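Monday, 7:40 a.m. Telora cell, maintenance diary.

The arm was powered down before the cables were inspected at the base. One connector had worked itself out of its seat and was pressed home and retied. The elbow joint was cleaned, and its four screws were tightened to the figure given in the Honix manual. No play was found in the wrist.

The gripper required more attention. Its closing point had drifted since the last entry, and the zero position was set again at 8:15. The counter stood at 1,022 cycles — the next full service is due at 50 hours of running time, and the log shows 301 cycles since the pads were changed. The spare pads ordered from Laskowska have not arrived.

Checks resumed after the restart with the small orange block, the tub kept to one side of the table. The run is set for 159 picks at reduced speed, and full speed is withheld until the log has been read and signed.

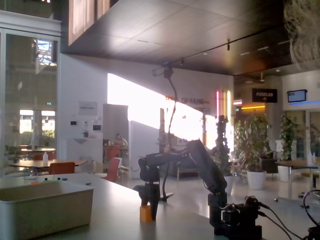
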